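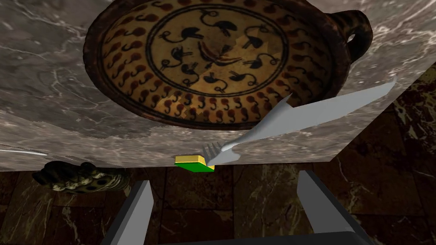

Press Office, Kititz Gallery
Communications Officer

Search this site Enter keyword Go

Kititz Gallery to extend opening hours and join Pedstead late-viewing scheme

Kititz Gallery, Pedstead, will extend its weekday opening hours from December. The main building will remain open until 9 pm every Tuesday, with last entry at 8.15 pm. Opening times on all other days are unchanged.

The change brings the gallery into the Pedstead late-viewing scheme, under which member venues keep the same evening hours and share a printed map. The map will be available from the front desk and from the Wedano print workshop on the opposite side of the square.

Evening admission will be free to the ground-floor rooms. Entry to the temporary exhibition on the upper floor will be by timed ticket, with 100 tickets released for each late opening. Tickets may be reserved online up to 2 weeks in advance. Unclaimed tickets are returned to general sale 15 minutes after the stated entry time.

The first exhibition to be shown under the new hours is a display of 49 works on paper from the Edwards bequest. It covers etching, drypoint and lithography, and includes a group of trial proofs shown beside the finished impressions. Light levels in the upper rooms are kept low for conservation reasons, and visitors should allow a few minutes for their eyes to adjust. Flash photography is not permitted.

The full bequest comprises 1521 items. Cataloguing is in progress, and records are added to the gallery's online collection as they are completed. Works not on display may be viewed in the study room by appointment during daytime hours only - the study room will not open on Tuesday evenings.

Step-free access is by the side entrance, which will be staffed until closing. The cloakroom will accept small bags and coats. The café will serve hot drinks until 8.30 pm.

Press images and loan details are available on request from the press office.

We use cookies to improve your experience of this website. Accept all Manage settings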